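Lettings and Viewings Coordinator, Tomaszewski Lettings

Grirositz Court and Fulomer Row
Permanent, full time, office-based with plenty of walking
Start date: August, or sooner if you can manage it

We look after 198 rented homes across two neighbouring developments, and we'd love to find someone who enjoys houses, likes people and doesn't mind a set of keys the size of a grapefruit. If you've ever walked round a flat and started working out where the bookcase would go, you may well be the person we're after!

Grirositz Court is the older of the two, a group of brick blocks around a shared garden, mostly one and two bedroom flats. Fulomer Row is newer: terraced houses with small back gardens, popular with families who want to be near the primary school and the tram. Both are a short walk from our office on Sirnodier Street, so you won't need a car, though a decent pair of shoes and a waterproof coat will earn their keep.

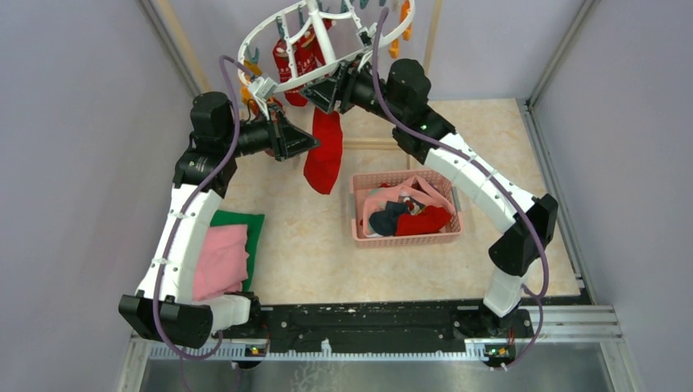
The job covers the whole life of a tenancy. You'll take the first phone call, show people round, help them through the paperwork, hand over the keys and stay in touch once they've settled in. Some days are nearly all viewings. Others are spent at a desk with a big mug of tea, chasing references and booking the boiler engineer. We're a team of 12, so you'll be the thirteenth pair of hands, and everybody pitches in when the phones go mad in late summer.

What you'll be doing

Booking and carrying out viewings, including a few early evening ones (the last usually starts at 6.30pm)
Writing adverts for homes coming up to let, in plain and accurate words
Checking references and preparing tenancy agreements
Carrying out check-in and check-out inspections and writing them up
Logging repairs and keeping tenants up to date until the work is finished
Answering questions about bins, parking permits, meters and damp, which come up a lot

What we're looking for

You'll need to be comfortable talking to all sorts of people, in person and on the phone, and able to write a clear email. Good record keeping matters a great deal in this job, as an inventory written in a hurry can cause a real headache a year later. Experience in lettings is welcome, but we've had great colleagues join us from hotels, shops, a library and a garden centre, and we'll happily train the right person. You'll shadow one of the team for your first 10 weeks and we'll pay for your lettings qualification, with study time during working hours.

It would also help if you know the area, or are keen to get to know it. People looking for a home ask about everything: which side gets the sun, how noisy the tram is, where to buy bread, whether there's room for a bike in the hall or an airer by the window. We love it when we can give them a proper answer.

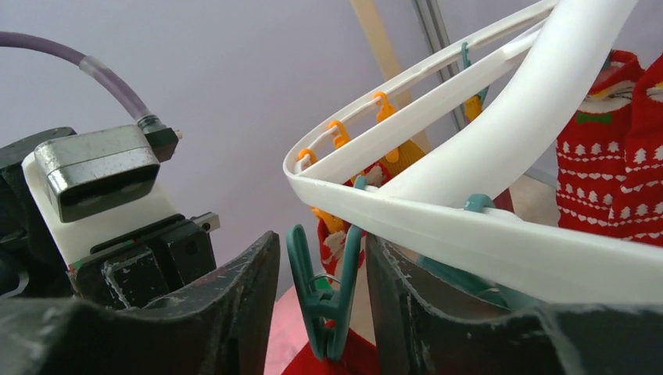 White plastic hanging rack, close up.

What you'll get

A fair salary, reviewed every spring
Working hours of 9am to 5.30pm, with time back for evening viewings
Extra leave for long service
A workplace pension and a yearly tram pass
A friendly office with a good kitchen and a very small courtyard

How to apply

Send us your CV and a letter of no more than a page. Tell us why you'd like the job, and describe a time when you helped someone sort out a problem, at work or anywhere else. You can post both to the Sirnodier Street office, drop them in by hand or use the form on our Jobs page. If you'd like a chat first, ring and ask for the lettings desk. Mornings after 10 are best.

Interviews will be held at the office and last around 45 minutes, followed by a walk round Grirositz Court with one of the team. The entrance is step-free. Please tell us if you need any changes to the interview or the walk and we'll arrange them. We reply to every application.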